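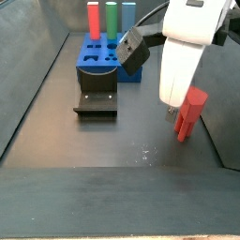

Shape sorter block: arch piece no longer seats fully in its opening

Posted in Toys and Play Materials, Care and Repair
3 replies

Posted by Overo Playroom Desk

Our lending library maintains a collection of shape sorters for families with children under four. One of these is a blue rectangular block with openings in its top face. The set includes upright pegs in several colors and a red piece in the form of an arch, with a squared top and two legs. The block has been in circulation for two years and has been borrowed 79 times.

Since July, families have reported that the arch piece enters its opening and then stops before it is fully seated. Staff have confirmed this at the desk. The round and rectangular pegs go in and out without difficulty. The arch can be pushed down with firm pressure from an adult, but a child of two cannot manage it, and removing the piece afterward is troublesome as well.

The set was received as a donation without its packaging or instructions, and we have been unable to identify the maker. We would appreciate guidance on the following points.

Is it acceptable to sand the legs of the piece, or should the opening be enlarged instead? Is there a risk in either case that the piece would then fit openings for which it was not intended? If a replacement is the better course, how should a single piece be measured so that a suitable one can be obtained?

We are required to keep a record of any alteration made to lending items, and a reply that states the steps in order would therefore be preferred.

Posted by Gulov Toy Exchange

We have handled this type of fault on a number of occasions and recommend that no material be removed until the following checks have been completed.

First, clean the opening. Crumbs, modeling dough and dried juice collect in the corners of an arch-shaped cutout far more readily than in a round one. Use a dry, soft brush, followed by a cloth that has been dampened with water and a small amount of dish soap. Do not immerse the block unless you are certain of what it is made of. Allow it to dry overnight.

Second, examine the two legs of the arch. Place the piece on a flat surface with the legs down and look for any rocking. Then measure the width across both legs at the tips and again close to the body. If the figure at the tips is larger, the legs have spread. Piece and opening should be compared at the same room temperature, and a set that has been returned from a warm car should be left to stand for several hours before anything is measured.

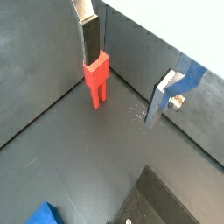
Third, look at the inner faces of the legs as well as the outer ones. Borrowers tend to report damage to the top and sides, where it is easily noticed, while a raised burr on the inside of a leg may go unseen for a long time. Run a cotton ball slowly along each face. Fibers will catch on a burr that the finger does not feel.

If a burr is found, it may be removed with 500 grit paper wrapped around a flat stick. Work in one direction only, using light strokes, and test the piece in the opening after every few strokes. Sanding should be limited to the burr itself. Wipe the piece with a damp cloth before it is returned to the set.

We advise against enlarging the opening in all cases. A loose piece can be replaced at modest cost, whereas a block with an altered opening must generally be withdrawn. An opening that has been widened may also accept one of the rectangular pegs, and the set then ceases to serve its purpose.

For your record, we suggest noting the width of the piece before and after the work, the grade of paper used, and the initials of the staff member responsible. Our own form for this purpose is number 44 and may be copied by any member library upon request.

Posted by Lagman Family Center

We had the same trouble with a different set. We rubbed a little candle wax on the legs and it has gone in well since then. It has to be done again every few weeks. We did not measure anything.

Posted by Wando Early Learning Supply

With respect to the replacement of single pieces, the following measurements are normally requested: overall height, overall width, depth from front to back, width of each leg, and the distance between the legs. All five should be taken with a caliper. A ruler is not sufficiently exact for this purpose. The dimensions of the opening should be supplied as well, together with a tracing made by laying thin paper over the cutout and rubbing with the side of a pencil.

Our spare parts list contains 3555 entries, and an arch of similar form appears in several sizes. A match in shape does not guarantee a match in size, and color may vary between batches. Requests are answered in up to ten working days.

We would add one caution concerning the use of wax. It attracts lint and grit, and items intended for children who still place objects in their mouths should be left untreated. If wax has already been applied, it may be removed with warm water, dish soap and a soft cloth. The opening should be cleaned at the same time, as residue left there will transfer back to the piece.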